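Home Docs Cells Parts Contact

# Viren sink cell: setup and care

README for the Viren kitchen cell. It covers the one machine that works at the sink, how it is set up at the start of a session, and what to look at when it misbehaves. For the recordings themselves, read the data card in the Pirkus folder.

Maintainer: Lovely Dumlao

## What is in the cell

- One two-armed robot with multi-fingered hands, left and right
- Head camera, fixed tilt
- Double-basin sink with a rack over the right basin
- Control computer running Drerolix
- Spares drawer, labelled Harries

The drawer name is left over from the old bench. Don't relabel it, the stock sheet uses the same name.

## Before you power on

1. Check that the emergency stop is in reach of where you will stand.
2. Look along both forearms for cables that have slipped out of their wraps. A loose loop will catch on the counter edge.
3. Turn each wrist by hand through its full travel. It should feel even. If it grates, stop and see Wrist below.
4. Wipe the fingertips with a damp cloth and dry them. No dish soap, it leaves a film and the plate slides.
5. Set the rack so its bars sit flat over the right basin.

Power on the computer first, then the arms. Wait for both arms to report before you release the stop. The left is usually slower to come up and that is normal.

## Homing

Run `home_both` with the robot moved back from the counter. The arms need clear space in front of them. If you home it at the sink, the left hand comes up under the countertop and the shoulder trips on overload. We have bent one finger cover that way.

Once homed, bring the base forward until it meets the floor stops, then lock the casters. Check the lock with a push from the side.

## Setting the rack reference

The software keeps one reference point for the rack, the lower right corner of the bottom bar. All the plate positions are worked out from it, so a rack that has been bumped will put every grasp off by the same amount.

1. Lower the right hand to the corner at slow speed.
2. Stop when the fingers rest on the bar. Don't press. The rack can slide on the rim.
3. Save the pose as `rack_corner`.
4. Put one plate on the rack and run the dry approach, fingers open, no grasp.
5. If the approach looks wrong, repeat from step 1. Don't fix it with an offset in the task file.

The rack is extendable, so the reference is only good for the width it was saved at. The current profile is number 274. If you change the width, save a new profile — don't write over the old one.

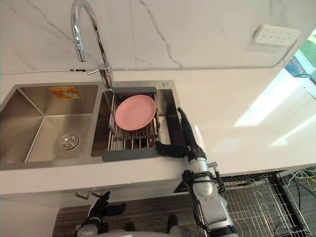 *Right hand at the corner of the rack's bottom bar, one pink plate on the rods.*

Keep the left arm down while you do this. With both arms up it is easy to lose sight of the elbow near the faucet.

## Wrist

Grating or a jerky turn is nearly always a cable pinched at the joint band. Power off, free the cable, wrap it again with some slack at the joint, and turn the wrist by hand before you try again. If it still grates, swap the wrist unit and log the change. Don't open the unit at the bench.

## Fingers

If a finger won't close fully, clean around the knuckles with a dry brush, then run `finger_cal` for that hand only. Calibration is lost if the hand is unplugged.

## Known problems

- Direct sun on the counter upsets the plate detector. The worst of it is past by 2 in the afternoon.
- Reflections off the basin walls sometimes read as an object. Ignore detections below the rim.
- The arms can reach the faucet. There is a keep-out zone for it, but it is switched off in manual mode.

## Shutting down

Back the base off, lower both arms, press the stop, then power off the arms and the computer in that order. Write anything odd in the log, even if it cleared by itself.

Previous Next Back to top

## Comments (2)

**tomo_r**
Does the corner reference survive a restart? Mine came back with the default.

**L. Dumlao**
It does if you save the profile as well as the pose. The pose alone is only held until power off. I'll add a line.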